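Hardale Table Linens: your questions answered 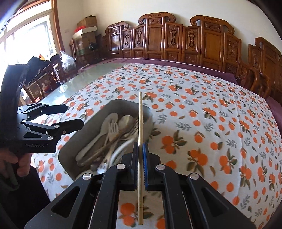 Which cloth should I choose for a table that gets used every day?

We are asked this more than anything else, and our answer is nearly always a busy pattern, because family tables have a hard life and a plain cloth shows every bit of it. A dense print like the orange fruits and little grey-green and olive leaves on white is a good-natured sort of thing to live with, and it gives you colours to play with elsewhere in the room (a deep maroon-purple cushion along the bench side looks lovely with it, and so does a simple light wooden chopstick or spoon laid at each place). If you are nervous about pattern, ask us for a swatch and leave it on the table for a few days before you make up your mind.

How do I work out the size?

Measure the length and width of your table top, then add the drop you would like on each side, twice over. Please do measure with the table in the position you normally use it, with any extra leaf in place. If your table is pushed up against a bench or a settle, you may like a shorter drop on that side so that it doesn't bunch up behind people's knees. Ieva Ots in our Trenodgate shop is very patient with odd-shaped tables and will happily look at a sketch on the back of an envelope.

Can I put it in the washing machine?

Yes, do! Our printed cottons go in at 30 degrees with ordinary liquid detergent, inside out if you can manage it. Leave out the bleach, and try not to cram it in with the towels. Dry it on a line and iron it while it's still a bit damp.

Somebody has spilt soy sauce on mine. Is it ruined?

Very probably not, so please don't panic. Blot it with kitchen paper (no rubbing, however tempting), slip a folded tea towel underneath and dab with cold water from the outside in. Wash it the same evening if you can. Turmeric is another matter and we would rather be straight with you: it fades with a few washes and a sunny afternoon on the line, but it may never go completely.

Can I stand hot dishes on it?

Please use a mat or a trivet. The cloth is only cotton and your table top underneath won't thank you either.

What is the difference between the Putska and Ķēniņš ranges?

Putska is our lighter weight, easy to fold and quick to dry. Ķēniņš is heavier and hangs beautifully, though it takes longer on the line and is a bit of a lump to iron. Both come in the same prints, and Putska starts at £59.

Do you make matching napkins?

We do, in sets of 2 or more. Kadri Lūse hems them in small batches, so the popular prints can run out, especially in the weeks before Christmas. Write to us and we'll put a set by for you.

May I send it back if it isn't right?

Of course, as long as it hasn't been washed or cut. Pop the order slip in with it and we'll refund you once it has reached us.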